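Work and Automation, Unit 4
Handout: The Sorting Line at Minovska
Course leader: Baiba Uibo

Read this before the seminar. The case is used again in the written assignment, so keep your notes.

Background

Minovska runs a recycling depot in Karkelby. Until last year all sorting of household packaging was done by hand, by 9 people per shift standing along a belt. The company then began planning for robot arms on part of the line. Management announced that no jobs would be cut during the first year. It did not say what the jobs would be.

Before any arm was placed on the line, the sorters were asked to go through their own work at a bench with a few items and bins. Most had never had to put it into words. A sorter decides where a bottle goes while the hand is already moving — asked for the rule, he or she often gives one that does not cover half of what comes down the belt.

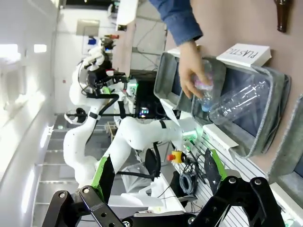 The first written rules were short: plastic here, glass there, doubtful items to the side. The trouble came with the doubtful items. Is a bottle with liquid left in it still plastic? What about a cap of another material? Under the old arrangement each sorter settled this alone and the shift lead rarely heard of it. Once the rules were to be built into a machine, someone had to choose, and the sorters wanted to know who.

What changed in the job

Cengiz Kahraman, a shift lead at the depot, kept a log during the trial period. Three entries come up again and again.

Pace. On the old line people slowed down together when the load was bad. The arm keeps its own speed until it stops, and then a person has to clear the stop. Sorters wrote that they felt they were waiting and hurrying in the same hour.

Skill. Experienced sorters were now asked to check and correct. Some liked this. Others said their hands were what they were good at, and that watching was more tiring than sorting.

Talk. Belt work is loud but people stand close. With an arm between two stations, the distance grew and conversation dropped. The log mentions this more often than pay.

Training

Each sorter got 3 hours of paid training. The union asked for more and the question was still open when this handout was written. The training covered safe distance, the emergency stop, how to report a wrong sort, and how to show an item to the group and place it in the right bin.
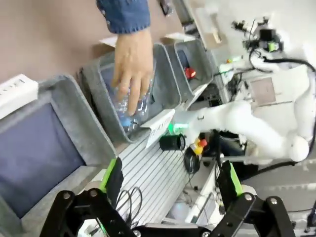 For the seminar

Pick one change from the log and describe it from two sides, first as a sorter and then as the depot manager. Say what each would want written into a local agreement. One page is enough.

Bring a task from a job you have had yourself. Write down the rule you followed, then a case where the rule failed and what you did about it.

Reading: course reader, chapter 9.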